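Leave the Play Kitchen a Little Messy

The toy catalog that comes through our door in June has nine pages of play kitchens, and every one of them is tidy. The pans hang on hooks. The fruit is in the fruit bowl. I have owned a play kitchen for six years, through two children and a steady run of their cousins, and I have come to think the tidy version is the worst way to keep one.

My case is a simple one. A play kitchen put away properly is a piece of furniture. A play kitchen with something left out on the stove is an invitation. Children walk past the first and stop at the second. I have watched this enough times to be sure of it in my own house, and other parents tell me much the same.

For the first year I cleaned ours every night. We had a wooden unit from Harska, secondhand, and a set of bins I had labeled: vegetables, fish and meat, bread, dishes. It took me half an hour. In the morning my daughter would pull out one bin, turn it over on the rug and go do something else. She had no meal to cook. She had a bin of vegetables, and a bin of vegetables doesn't suggest very much to a child of three.

Then I had the flu and stopped cleaning. The next morning there was still a plate on the stove from the day before, with a piece of bread and half a pear on it, and she went straight over and started taking orders. I was told my lunch would be late. She kept at it until it was time for our real lunch, which was also late.

After that I changed how I did it. I still pick things up off the floor, because I have stepped on a wooden egg in the dark and don't want to do it again. But the last thing I do in the evening is leave one meal half made. A plate, two or three foods, a tray if there is one free. I don't arrange it nicely and I don't finish it.

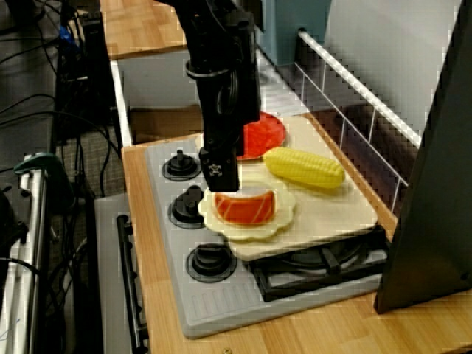

The food should be mixed, too. Sets are sold by type, and adults like to keep them by type, but no one eats that way. Fish with corn is dinner. A bin with five kinds of fish in it is a store. My son, who is less patient than his sister, will not dig through a bin for a side dish. If the side dish is already next to the fish he'll argue about it, move it, salt it, and serve it to the dog.

Sivaprasad Chettiar, whose daughters are the same ages as my two, disagrees with me on all of this, and his view deserves a fair hearing. He says children learn order by seeing order, and that if the toy kitchen is left with dishes out, the real one will be next. His girls put every piece back in a Stemard cabinet with a drawer for each kind of thing. They do it without being asked, and I can't say the same for mine.

I don't think he's wrong about order. I think he's wrong about where to teach it. My children clear their own plates from the real table and have done so since they could carry them. They know which kitchen is which. A real stove with things piled on it is a hazard. A toy stove with a tray sitting across the burners is a cook who ran out of counter, and every cook I know has done that - me included, most nights.

There is also the question of how much to own. A neighbor passed us a box of play food after her kids outgrew it, and that brought our count to 251 pieces. I know the number because I counted them the day I decided to give most away. We kept what fits in one basket. Nothing has been missed except a can of peas, and that was missed loudly for an afternoon.

If you are buying now, buy a stove with knobs that stick out far enough for a small hand to grip. Get plates with a rim. Skip the storage system until you know you want it, and you may find you don't. Then tonight, after they're asleep, put a couple of things on a plate, set it on the stove and go to bed.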